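Rigging Loft Hand, Second Shift
Stakon Lifting Supply, Itutdale
Posted 05/11/2019

We sell and repair the things that hold other things up: wire rope slings, shackles, hoists, turnbuckles, and a great deal of webbing in a shade of orange that will follow you home on your clothes. The loft is short one person. Gus retired in September and took the good radio with him.

What you would be doing

Cutting and swaging wire rope. Pressing sleeves. Running finished slings through the test bed, writing the result on the tag, and writing it again in the book, which must agree with the tag. Tearing down customer hoists that arrive marked "runs a little rough," a phrase covering everything from a dry bearing to a bird's nest. You will also answer the counter bell when the counter is at lunch.

Most of our repair work comes off the Tadley yard contract, so expect mud.

What we need from you

Two years in a rigging shop, machine shop, or something your former boss would agree was similar. You can read a load chart without moving your lips. You can lift 50 pounds, and you know when to go get the crane. A forklift ticket is nice. If you don't have one we'll send you for it, and you'll spend a day watching a video from before you were born.

Please don't apply if you have ever tied a knot in a sling to shorten it. We will ask.

What you get

Shifts of 8 hours, Monday to Friday, with overtime when Tadley panics. Health and dental after the first month. A boot allowance. A locker that closes if you lift the door a bit. Pay depends on experience and we'll tell you the number on the phone, before you drive all the way out here.

How to apply

Call the shop and ask for extension 2351, or come by the counter on Zacharias Road before the afternoon truck. Melahat Duman runs the loft and does the hiring. Bring a resume on paper. She doesn't open attachments, and several people with excellent attachments are still waiting to hear from her.

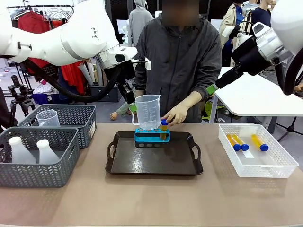 If you get her voicemail, leave your name and number slowly, and say which shop you learned in. She calls back after second shift starts, so pick up even if it's dinner.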